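Reading a Short Story Twice
Handout 8 for the evening literature course, Jundthorpe Adult Learning Center
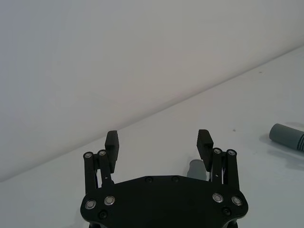 Before we start

Welcome back, everyone, and thank you for bearing with me last time when I ran over (again!). I had meant to get through the whole of point of view in one evening, and of course we spent most of it arguing over whether the aunt in the story was lying, which was a far better use of our time. Tonight we pick up from there. Please have your copy of "The Ferry Key" by Qianru Qiu with you, and a pencil you don't mind wearing down.

Why twice

The first time through a story, most of us are reading to find out what happens. There is nothing wrong with that, it's how I read everything on the bus. But a short story is small enough that you can go straight back to page one while the ending is still ringing in your ears, and the opening will look quite different. The story we're using is 2,895 words long, so a second reading costs you less time than a cup of tea.

First reading: go straight through. No notes, no looking up words. When you finish, write down one sentence saying what you think the story was about, and then turn the paper over so you can't fiddle with it.

Second reading: slow down, and mark three kinds of places.
- Anything the narrator could not have known at the time.
- Any object that comes back (the key, obviously, but also the blue coat, which I missed completely until Yaqin Tang pointed it out).
- Any spot where time jumps. Put a line in the margin, even for a small jump.

A word about the narrator

Remember that "I" in a story is somebody the writer made up. On page 213 of the course reader the narrator tells us she "never minded" being left behind, and then spends a whole paragraph on the sound of the ferry engine. Junhao Su felt she was being brave, and Hanyu Mao felt she was fooling herself. I go back and forth - ask me again in November. What matters for your paper is that you can put your finger on the words that led you to your view.

For next time

Read the story by Baoshan Yuan, which begins right after the one we've been using, and do both readings as described. Then write one page comparing your two responses. Handwritten is perfectly fine if I can make it out. Bring a question for the group as well, preferably one you haven't been able to settle yourself.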